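Progress report to Marquez, second period, October
Handling Skills Project, Hurnero site
From: Oksana Panasiuk

Short one, sorry, the open day ate most of the fortnight. Full accounts follow under separate cover, Wanis has the draft.

Where we are
Recording target for the period was 2,846 usable demonstrations. Reached. The last 90 went in the morning before the doors opened, which was closer than I'd like. Two people now trained to check takes, so the backlog is down to what came in this week.
Written task instructions revised twice. Version in use is the shorter one, one page per task, large type. Old copies binned.
Second pair of hand-held grippers serviced. One pivot had worked stiff and the operators were compensating with the wrist without noticing, so a batch from early in the period has been marked for a second look. Don't expect to lose many.

Open day
Main event of the period, and the bit you asked to hear most about. Doors at ten, closed at four. We sent out 900 invitations through Onano, plus the two colleges and the library noticeboard. Turnout good, heavier after lunch. Queue for the demo table at one point went back to the lift, next year we need timed slots.
Format was simple. Short talk in the front room, then groups through to the work area, an operator at the desk doing ordinary tasks with the two grippers, someone stood by to take questions. No slides at the desk. People could ask the operator to stop and go slower, and they did, a lot.
What went well: the ordinary tasks. We had planned a fancier stacking routine for the afternoon and dropped it, as visitors stayed longer at the small fiddly stuff and wanted it repeated. The college groups asked the best questions – mostly about what counts as a bad take and who decides. Had to admit our own rules on this have changed since spring. Wrote the questions down, will use them in the operator guide.
What went less well: sound. Front room talk could not be heard past the third row. Handouts ran out by two, we printed 1,000 and people took several each. Signage to the step-free entrance was wrong for the first hour, my fault, the arrow was from the old layout. One complaint, answered same day.
Staff were tired by the end. Operators did half hour turns, should be twenty minutes. Have put that in the plan for any future session.

Visitor feedback
Cards still being typed up. From a quick read: most people said they hadn't realised a person's hands do the work first and the robot comes after. Several wanted to have a go themselves. We didn't allow it this time (insurance), but Onano are looking into cover for a supervised try-out table. Would need a third pair of grippers or a slot when the desk is free.
A few worried comments about jobs. Fair enough. I don't think our talk dealt with this well and I'd like to rewrite that section with Wanis before we do it again. Happy to send you the draft for comment.

Demonstration work
Container tasks, clear plastic, two grippers.
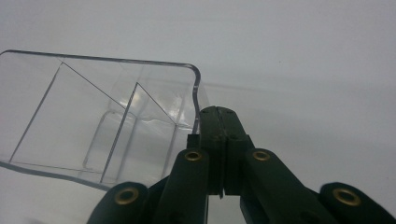
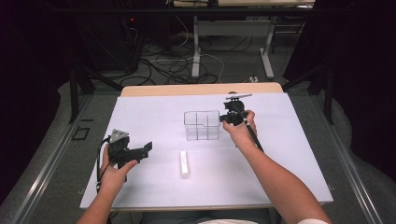 Transparent objects are the piece of work I'd most like to carry on into the next period, and I'm asking for the remaining equipment money to go on it. They're a known weak spot in the recordings we already have. Boxes, lids, tubs, anything see-through. The divided box on the white board is a fair case, all you get of it is edges and a bit of reflection, and the thin inside walls make it worse. Proposal is to run the same tasks on a white, a grey and a patterned surface and compare. Boards are cheap. Time isn't, so I've costed it at one operator, mornings only.

Spend
Within budget overall. Printing over, catering under, they more or less cancel. Gripper servicing came out of the maintenence line as agreed. No change to staffing costs.

Risks
Room. Our booking at Hurnero runs to the end of the project but the corridor works next door may start early and dust is bad for the pivots. Have asked for dates, nothing yet.
Operator hours. One of the two is going part time. Advert is out.

Next period
Finish the second look at the marked batch. Operator guide to you in draft. Surface comparison to start once you've ok'd the money – need a yes or no by the middle of the month if the boards are to be here in time. Feedback cards summary to follow, two pages at most.

Oksana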